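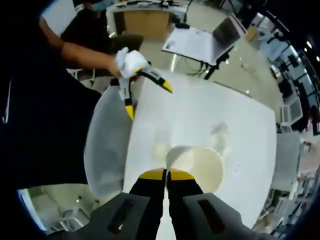
Plateau blanc d'un poste de travail, avec ordinateur portable sur support réglable.

Qui sommes-nous

Evemwood est un bureau d'aménagement et de fourniture de mobilier professionnel. L'activité porte sur les postes assis partagés : plateaux, bureaux à façade bois, sièges, supports d'écran et d'ordinateur portable. La société compte 19 salariés, répartis entre l'étude, la préparation et la pose. La direction technique est assurée par Wanpen Chareonsuk.

Domaine d'intervention

Nous équipons des salles de 12 postes et plus. En dessous de ce seuil, les demandes sont transmises à notre partenaire Skorkeo, qui travaille sur catalogue. Chaque projet comprend un relevé des locaux, un plan d'implantation coté, la livraison, le montage et la reprise de l'ancien mobilier lorsque le client le demande.

Plateaux et bureaux

Les plateaux de la gamme Sangkhawat sont proposés en blanc uniquement. La finition mate limite les reflets de l'éclairage zénithal sur la surface de travail. Les bureaux existent avec façade en bois clair ou sans façade. Le passage des câbles se fait à l'arrière ; aucun perçage n'est réalisé sur site sans accord écrit.

Assises

Deux familles sont tenues en stock : sièges à garnissage noir et chaises à dossier translucide. Elles peuvent être panachées dans une même salle. Les pièces d'usure (patins, vérins, roulettes) restent disponibles après l'arrêt d'un modèle, dans la limite du stock.

Supports pour ordinateur portable

Les supports sont réglables en hauteur et en inclinaison. Le réglage est effectué avec l'utilisateur au moment de la mise en service, puis consigné sur la fiche du poste. Un clavier séparé est recommandé dès que l'écran est relevé.

Atelier et stock

Le dépôt occupe 2542 m² et regroupe la réception, le contrôle et la préparation des commandes. 200 plateaux y sont conservés en permanence pour les remplacements. Chaque référence est étiquetée à l'entrée et suivie dans l'outil Comgate jusqu'à la pose. L'inventaire complet a lieu en mai ; les expéditions sont alors suspendues pendant trois jours ouvrés.

Contact

Les demandes d'étude sont à adresser au service technique, accompagnées d'un plan des locaux et du nombre de postes prévus. Les demandes de pièces détachées doivent mentionner la référence figurant sous le plateau ou sous l'assise.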